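A small thread on what we learned in February with hand-held grippers. I write it slowly, please be patient with me. 1/6

The question came from Roland Bunting: if people show a task with a gripper in the hand, how many demonstrations does the policy need before it can do the same task in a room it never saw? 2/6

We collected 4000 demonstrations over 9 weeks, first at Whiteley, later at Skurkham. Each person got the same short instruction and could choose their own speed. I was against this at first. 3/6
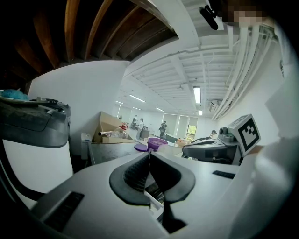 Then we trained two policies. One had all the data from Whiteley only. The other had the same number of demonstrations, mixed from both places. In the third room, at Doltberg, the mixed one finished 67 per cent of the trials. The single-room one was far behind, and most of its failures were in the approach, before the fingers closed. 4/6

Percy Rivadeneyra asked whether slow demonstrators are better teachers. We looked, and we could not find a clear effect. Very long pauses do harm, so we cut pauses over 3 seconds. 5/6

The write-up is with the Cindurska group for comments. I will post the table of failures when they have checked my labels. 6/6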